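Progress report to the equipment fund
Prepared by Tadhg Mac Carthaigh, Basiseck workshop
Reporting period: up to the end of September

Dear colleagues,

I send you the second report on the two-arm assembly cell and on the planning of the equipment for next year. The first report was mostly about the room and the power supply. In this one I write mainly about money, because there are two decisions which we need from you before the next order can go out.

1. What has been bought

The two arms and the hands were paid from the first part of the grant, and there is nothing more to pay for them except the yearly service. The service contract with Erkell begins in the new year. They offered us also a longer contract with a lower yearly price, but it could not be ended early, and I did not want to bind the fund for such a long time before we know how heavily the cell will be used. If you see this differently, please tell me, the offer stays open until the end of the quarter.

The table, the curtain and the lighting were bought from the small items budget. I put them together in one line in the attached sheet. The line is a little higher than planned. The first curtain was too short and the shop did not take it back, and we use it now in the storage room to cover the shelves.

We bought assembly boards with blue pegs and other blue parts from Rala. They came in a box of 20, and 19 of them were good. One had a crack in the corner. Rala has agreed to replace it with the next delivery and we do not pay for the shipping.

2. State of the work

The cell is running and is used every working day for the board tasks. A short session in the morning is for checking the arms, and after that the same kind of task is repeated with changes in the light and in the starting places of the parts. We wanted the colored light from the beginning, as you may remember from the application. The plan says that the cell should see the same board under very different lighting, and the lamps let us change this without moving any furniture. 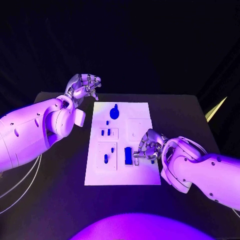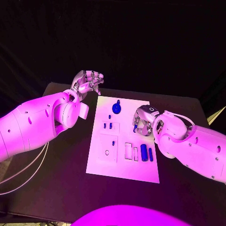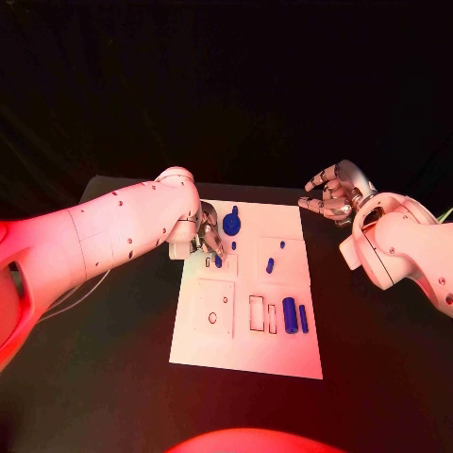
The two-arm cell with the assembly board, under colored light.

The operators find the small pegs harder than the larger parts. This was expected, but it has an effect on the schedule: a task with small pegs takes more operator time, and operator time is now our biggest running cost. In the original plan I had divided the hours equally between all the tasks. I would like to change this and give more hours to the small pegs, and fewer to the large parts, where we are already ahead of the plan. The total number of hours stays the same, so there is no change for the budget, only between the lines.

3. What we need to buy next

First, spare fingers for the hands. We do not have a full set in the house. At the moment, if one finger is damaged, the whole cell has to wait for the delivery, and the supplier gives 8 weeks as the normal time. I think this is the largest risk we have. One spare set for each hand would be the safe solution. One set only, for the right hand, would be the cheap solution, and I could accept it for the first year if money is short.

Second, better cable guides for the arms. It is a small cost, almost 2,000 with the fitting included, and it can be paid from what remains in the small items budget. I do not ask for new money here, only for your agreement to use the rest in this way.

Third, a second set of boards. I asked for prices from Rala and from Dimaculangan. Dimaculangan is cheaper for each board, but their pegs have a slightly different size, and we would need to keep the two kinds apart and write it down for every session. My opinion is that we should stay with Rala. The saving is real but it would be eaten by the extra work of the operators.

I looked also at the question of a second cell, which was raised in your last letter. The honest position is that I cannot yet give a good number. The arms are the part which is easy to price. The room is more difficult – we have the space, but the electrical work would have to be done again, and the electrician could not come to look at it in this period. I will include a proper estimate in the next report. Please do not use the figure from my email in the summer, it was without the hands.

4. Changes to the budget

In the attached sheet the column "planned" is the same as you approved. The column "new" shows the changes which I propose above. Travel is lower than planned. The training at Erkell was done by video call, and only one person needed to go there for the final day. I suggest that we move the difference to spare parts. With this, and if you choose the cheap solution for the fingers, we stay inside the approved total. With the safe solution we go over it, and I would need a supplement from the reserve.

5. Decisions requested

– Spare fingers: one set for the right hand only, or one set for each hand.
– Moving the unused travel money to spare parts.

The other points are for your information, and I will go on as described if I hear no objection. The supplier keeps the price of the fingers fixed until the end of next month, so an answer before that would help us.

With kind regards,
Tadhg Mac Carthaigh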